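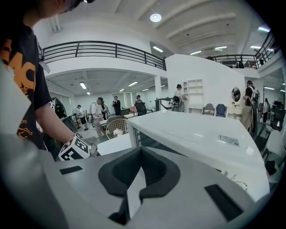
The hall at Bilton, with the mezzanine up top and the white cabinet nearest to me

I've been meaning to write something about this place for ages, mostly because I keep boring my friends with it over dinner and they've asked me to stop.

So, the hall. It's one big white open room with a mezzanine across the top of it, and I love the mezzanine far more than is reasonable. Black metal railings, horizontal bars, and on the left it has a proper curve to it. I lived for years in a flat where the nicest architectural feature was a serving hatch, so a curved railing still feels like a treat! I've already decided that if I ever win anything I'm having one at home, even though home is a bungalow.

The furniture is what I really wanted to talk about though. There's a glossy white cabinet, flat on top with a dark open compartment at the front, and it has the same problem as every glossy white thing I've ever owned, namely fingerprints. I've got a Plumix sideboard at home in a similar finish (48 quid second-hand, very pleased with myself) and I must wipe it down every other day. Microfibre cloth, barely damp, then a dry one straight after. Don't use the spray polish. I did that on a Tuesday and was still buffing out the smears on the Thursday.

My favourite is the vanity table, over on the right. White again, with an oval mirror, and it's so sweet sitting there in the middle of a great big hall. My gran had one a bit like it, only hers was dark and wobbly and every drawer smelled of talc. I've been looking for an oval mirror ever since and they're either tiny or they cost the earth. I saw one in the Tratetier sale for 306, which I admired for a good ten minutes and then put out of my mind.

Then there's the shelving unit, also white (you'll have spotted the theme). I'm torn about white shelves. They look lovely and airy with hardly anything on them, and then you add your actual belongings and it's all cables and old birthday cards. I bought mine with three matching baskets and the baskets are now full of things I haven't looked at since October.

It can get pretty busy in there, people standing about all over, and there's a white fan right over at the far side which I do eye up in warm weather. The lighting is good too, nice and bright, rectangular panels under the mezzanine and long strips higher up. My kitchen has one bulb and a lot of shadows, so I'm jealous.

Anyway, I've been home and measured the alcove in the bedroom. It's over 40 inches across, so a vanity would fit if I shift the laundry bin. I might paint one myself. There's a tin of Patrício eggshell in the shed, 50 per cent full, in a white that's either warm or has gone off. I'll open it at the weekend and report back.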